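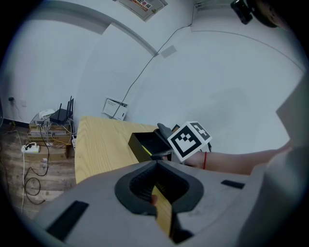

Page last changed: Tue 2 June

Progress report to the Vuvero Community Fund
Student Robotics Project, Holtley Technical College
Second reporting period

1. Purpose of this report

This report is submitted under the terms of the grant made by the Vuvero Community Fund to Holtley Technical College for the Student Robotics Project. It covers work carried out since the first progress report, the use made of grant money in that time, and the work planned for the remainder of the funded period. It should be read together with the original application and the revised work plan agreed with the Fund at the start of the year.

2. Background

The project gives senior students an introduction to robotic handling through practical work. Students use hand-held grippers to carry out short tasks at a table, such as lifting, passing and placing small objects, and the recordings made during those tasks are then used in class to train and test simple control programs. The college chose this approach because it allows a full class to take part before any student is asked to program an arm.

Sessions are held in the Brodley Building, which was opened in 1968 as a drafting school and has been adapted for other uses several times. The robotics room was fitted out in the first reporting period. The class is offered as an elective and counts towards the college's certificate in applied technology.

3. Progress against the work plan

3.1 Equipment

All grippers listed in the work plan have been assembled and are in use. Printed marker cubes are fitted to the top of the grippers so that their position can be followed during a task. Early in the period it was found that tracking was lost when a student's forearm passed between a cube and the camera. The mounting was revised by the students themselves, and the class guide now includes instructions on how to hold the tool so that the marked faces remain clear.

The rubber cradles have been the subject of a separate piece of student work. The original cradles were too stiff for flat or narrow items, which tended to slide out when the grip was tightened. A softer version with a V-shaped notch was adopted following trials of several shapes. Students are taught to seat a narrow item fully in the notch before moving it. The matter of cradle wear is dealt with in section 5.

3.2 Teaching

The teaching program has been delivered in the order set out in the work plan, with one change. Two-handed and shared tasks were to be introduced at the end of the year, but students were ready for them sooner and they have been brought forward. In the current unit, one student steadies or presents an item while another works with a small open box, lifting it clear of the table and setting it down again in a marked position. The unit requires students to agree on the order of their movements beforehand and to write that order down.

Each student keeps a logbook. Entries record the task attempted, the settings used, any fault noticed and the student's own view of what should be changed. Teaching staff report that the standard of entries has improved, although a number of students continue to write only the result and leave out the settings. Marking guidelines have been amended so that the settings now carry a separate mark.

3.3 Recordings

The work plan set a target of 100 usable task recordings by the end of this period. That target has been met. A recording is accepted as usable when the task is completed without a pause and the marker cube can be followed throughout. Recordings are reviewed by students in pairs under a shared checklist, and a sample is reviewed again by staff.

Box-handling tasks have produced the greatest number of rejected recordings. The usual cause is that the box is gripped too close to one corner and tilts as it is raised. The college regards these rejected recordings as useful for teaching and has kept them in a separate folder for class discussion.

4. The Yusof Shield

The Yusof Shield is a regional competition for secondary and college students in which teams complete a set of handling tasks against the clock and present a short technical account of their methods. The college has entered 2 teams. This is the first year in which it has taken part.

Preparation has taken place outside class hours. Both teams have completed the safety module required by the organizers and have submitted their technical accounts in draft. Comments on the drafts asked for a clearer explanation of how each team tests a change before adopting it. Revised versions are due later in June.

5. Matters arising

Cradle wear. The softer rubber wears faster than expected. A cradle in regular use lasts for about 4 weeks before it must be replaced. The cost is modest and has been met from the consumables line, but the college will allow a larger amount for consumables in any further application.

Network. Transfer of recordings from the room to the college server was unreliable in the early part of the period, and some classes had to end their practical work early so that files could be copied. The transfer now runs after classes have finished. A permanent arrangement for the cabling will be considered with the building's next round of electrical work.

Enrolment. Interest in the elective is greater than the number of places. The college has not increased the class size, as every student should have time with a gripper in each session. A second class will be considered if staffing permits.

6. Use of funds

Spending is within the approved budget. The equipment line is fully spent. The teaching and consumables lines are being drawn down as planned, apart from the additional cradles noted above. No transfer between lines is requested. A detailed statement has been supplied to the Fund under separate cover.

7. Work planned for the next period

The next period will begin with the remaining shared tasks and then move to programming. Students will use the accepted recordings to prepare a simple control program for the placing task, and will compare its results with their own logbook entries. Both competition teams will continue to train until the regional event, and a written account of their results will be attached to the final report.

The college also intends to publish its class guide and recording checklist so that other schools in the district may use them. The Fund's support will be acknowledged on both documents, and drafts will be sent to the Fund for comment before they are released.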